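Home Archive About Contact
Search this blog Go

Do you need a 99-dollar subscription to clean a house?

I signed up for the Avora home plan in January, mostly to see what the fuss was. It promises a calmer house in 3 weeks. What I got was a daily email telling me to dust from the top down, which my mother told me for free.

Mesfin Tamiru swears by it. He also swore by the Dellel juicer, so I'm unmoved.

My own method is an old cloth and the radio on.

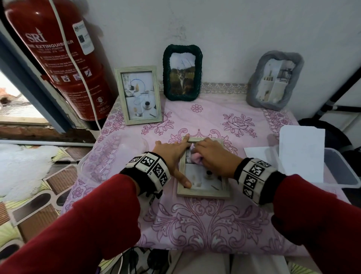 The plan wants you to log every shelf. I quit on day six and the shelves look the same to me. If anyone has stuck with it and seen a difference, I'd like to hear what it was.

Recent posts
Is the Chala mop any good?
1,000 reviews, all five stars
Arkevport by bus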